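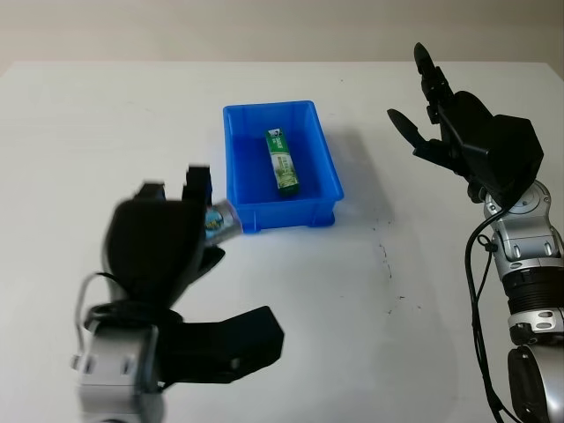 2. Preparing the table and the tray

Before the first carton is checked, the table must be prepared in the same manner every time. Please read the whole section one time before you start, also if you have used the Vusley tray set before. The contents of the box are listed in section 1.

2.1 Choosing the place

1. Choose a table with a plain, light top. A matt white top is the best, as the printing on a carton is then easy to read and there are few reflections.

2. Put the table with its long side to a wall. A wall in one quiet colour, for instance beige or white, is suitable. Posters and calendars should be moved to another wall.

3. Leave at least 300 mm of free table on every side of the tray.

4. Check that the table does not rock. If it does, put a thin piece of card under the short leg and check again.

Note: Light from the ceiling is normally sufficient. With a lamp from the side, the shadow of the tray wall can fall across a flat carton and hide the date. In this case turn the lamp a little, or move the tray.

2.2 Cleaning

1. Wipe the table top with a soft cloth and a little lukewarm water.

2. Wipe the tray inside and outside. Do not forget the lower edge, where dust likes to stay.

3. Let both dry in the air before you continue.

Caution: Do not use scouring powder or a steel sponge. Scratches in the floor of a coloured tray cannot be polished away, and the tray is not sold without the set.

2.3 Placing the tray

1. Put the tray in the middle of the table, with a short side towards you.

2. Press lightly on each corner of the rim. The tray must stand flat on the table and make no sound.

3. If the tray slides when you push it with one finger, the table is still damp or greasy. Repeat 2.2.

The blue tray is for cartons which wait to be checked. When your set has also the grey tray, keep it on the shelf until section 3. Two trays on the table at the same time is the most frequent cause of mistakes reported to us by Gukenum, where the set is in daily use.

2.4 Placing the carton

1. Take one carton only. Small drink and food cartons can be used up to a filled weight of 500 g.

2. Look at the corners and the folded ends. A carton that is swollen or sticky must not go into the tray.

3. Lay the carton flat on the floor of the tray, with the printed face upwards. It is not necessary to lay it straight. A diagonal position is accepted, and for a slim carton it is often easier to take it out again.

4. Make sure that no part of the carton rests on the tray wall.

5. Write the carton in the list before the next one is taken.

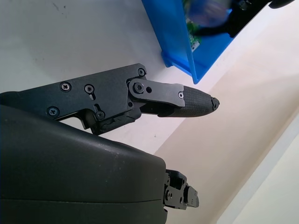 Fig. 2. Close view at the table.

Note: The list has place for 617 entries. When it is almost full, please ask for a new one in good time, the delivery from Brøndum can take more than a week in January.

2.5 If something is not correct

The carton slides in the tray: the floor of the tray is wet. Take the carton out, dry both and begin again with 2.4.

The carton has leaked: remove it, wash the tray with mild soap and rinse well. Start a new line in the list and write "leak" in the last column.

The printing cannot be read: turn the carton half round, without lifting it over the rim. If this does not help, see the note in 2.1.

The tray rim has a crack: stop using the tray. Write to Loukia Politis at Sellon and give the number on your delivery note.

Continue with section 3, Emptying the tray.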